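Clatari Household Robotics Challenge

By Nkechi Aliyu
September 2018
17 shares | 4 comments

The Clatari Household Robotics Challenge is a student competition in which teams program a simulated robot to do chores in a virtual house. It is run entirely in software. Teams are entered by schools and clubs, and each team has up to six members and one adult mentor.

Background

The challenge grew out of an after-school programming club at Onyeka Secondary School. Members had been working with small wheeled kits and wanted to try tasks that used two arms, which the club could not afford to build. A former student wrote the first version of the house as a class project and gave the club permission to use it. The simulator was later rewritten under the name Nodar, and other schools were invited to take part.

Format

Each team receives the same house, the same robot model and a task sheet. The robot has a moving base and two arms with grippers. Students write the control program and may not change the robot or the building. A run lasts 15 minutes of simulated time and begins when the judge loads the start position.

Tasks are grouped into three levels. Level one covers driving between rooms. Level two adds picking up and putting down a single object. Level three is carrying, where an object must be held with both grippers and taken through the house to a marked room.

The house

The rooms are furnished like those of an ordinary family home, with plain connecting hallways. Teams are given a floor plan, but the position of loose objects is changed for the judged runs.
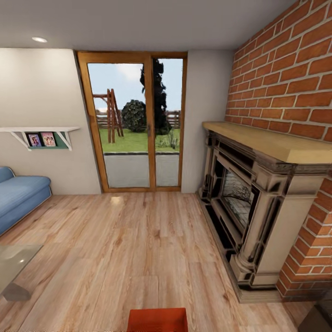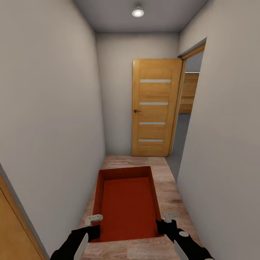
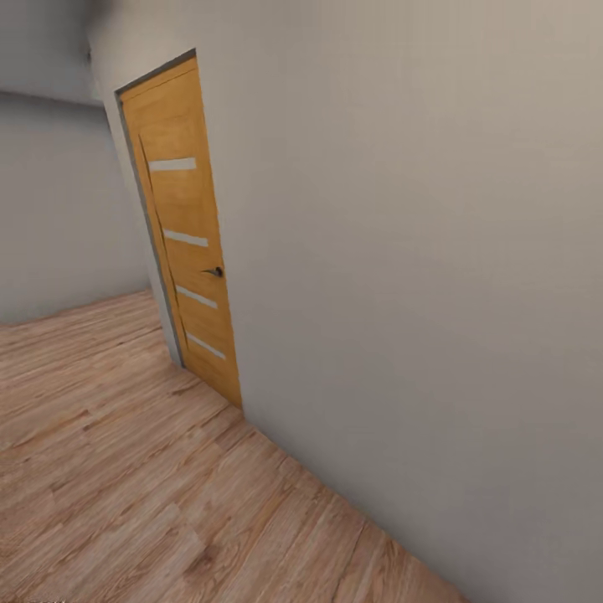 Views inside the simulated house: the living room, the hallway with the red tray, and a closed interior door.

Scoring

A full run is worth 100 points. Points are given for reaching each room on the task sheet and for delivering the object. Points are taken away for hitting a wall or a door frame, for dropping the object, and for going over time. The four tasks of the season are added together, so the highest possible total is 400.

Judges also read each team's logbook. It does not count toward the total but is used to break ties. A logbook should record what was tried, which version of the program was used and what the team changed afterward. Entries may be handwritten.

Carrying the tray

The tray task is the best-known part of level three. The robot has to bring both grippers to the sides of the tray, lift it level and keep it level while the base moves. Narrow hallways make this hard - a robot that turns well in the living room may clip a wall with the tray in its grippers.

Most teams split the work. One pair writes the driving code, another writes the arm code, and the rest test and keep the logbook. The Fliltidach team is known for publishing its tray code after each season, and new teams often start from it. Reused code is allowed if the source is named in the logbook.

Eligibility

Team members must be enrolled in school at the time of the judged runs. No earlier programming experience is required. Mentors may explain how the simulator works and help with installation, but may not write code for the robot.

Contact the editors | Copyright and reuse | Back to top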